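Student Project Report
Battery life of sports watches in daily use
Author: Kekeli Asamoah
Course: Consumer Electronics, spring project

1. Introduction

Many students in my course wear a watch for sport, and the most frequent complaint I hear is that the battery is empty when they want to start training. The seller usually gives one number for "normal use" and one for "GPS use". In my project I wanted to compare these numbers with what a person gets at home, with usual habits and without laboratory equipment.

I tested two models, the Braronell and the Vollwood. Both are in the lower price class. The Braronell was bought new in the Dudek store, and the Vollwood was lent to me by the school for the whole period of the test.

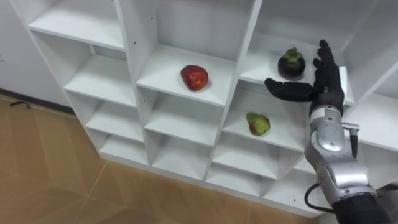 Before the first measurement I charged each watch to 100 percent and left it on the charger one more hour. I also installed the newest software on both, because an update in the middle of the test would make the results hard to compare.

2. Method

The test was divided in two parts. In the first part I wore one watch on each wrist during the day and also at night. The heart rate sensor was on, messages from the phone were on, and the brightness of the display was set to the middle step. I wrote down the battery level every morning before breakfast and every evening before going to bed.

In the second part I used GPS. I walked the same path in Tradthorpe each time, along the river and back through the park. The path has many trees, and for this reason the signal is not equally good everywhere. I consider this closer to real training than an open field. 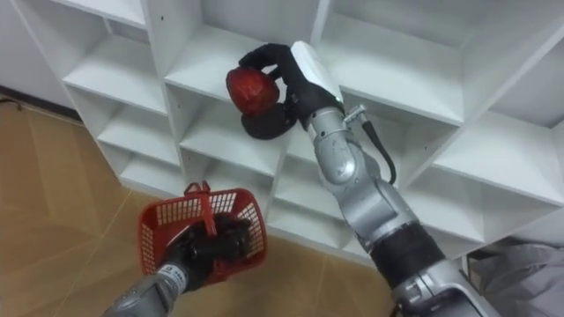 Last modified: May 20, 2020

The display is a difficulty in such a test. The Braronell turns on its display when the arm is lifted, and this happens also when one cooks or writes. The Vollwood needs a press on the side button. I decided to leave both as they come from the factory, as most buyers will do the same.

3. Results

3.1 Daily use

The Braronell lasted 7 days until it showed the low battery warning. The Vollwood lasted 5 days. The level of the Braronell went down evenly, nearly in a straight line. With the Vollwood the first half went slowly and the second half much faster, so the percent number on its display should be read with care.

3.2 Use with GPS

Here the order was the opposite. The Vollwood recorded for over 11 hours in total before it turned off. The Braronell stopped earlier on every charge, and one time it stopped without any warning and the last part of the walk was not saved. I repeated this walk in March with a full battery and the recording was complete. 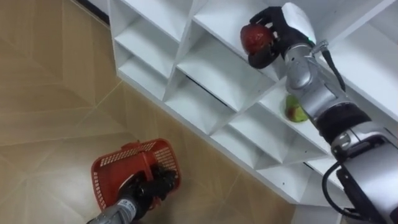 3.3 Charging

Both watches have a magnetic charger. The one from Vollwood holds well, also if the table is moved. The one from Braronell slides off easily – two times I found the watch in the morning with the same level as in the evening. For me this was more annoying than the shorter GPS time.

4. Discussion

The test has some weak points. I had only one piece of each model, and batteries can differ from piece to piece. Cold weather also has influence, and I did not measure the temperature on my walks. A longer test with several persons would give a better picture.

A buyer who wants mainly to count steps and see messages will be satisfied with the Braronell. For long hikes I would take the Vollwood, and charge it the evening before.
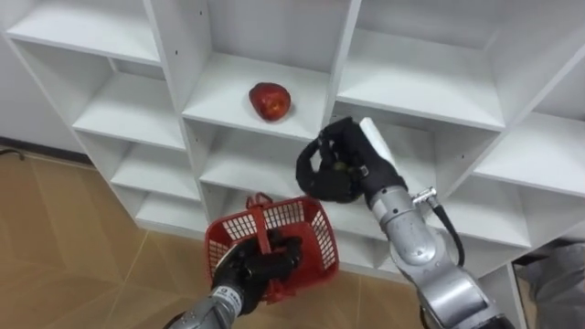
Fig. 4: Red apple in a white shelving unit.

5. Further work

I would like to repeat the daily test with the heart rate sensor turned off at night. The tables with all morning and evening values are in the appendix, sorted by watch and then by day.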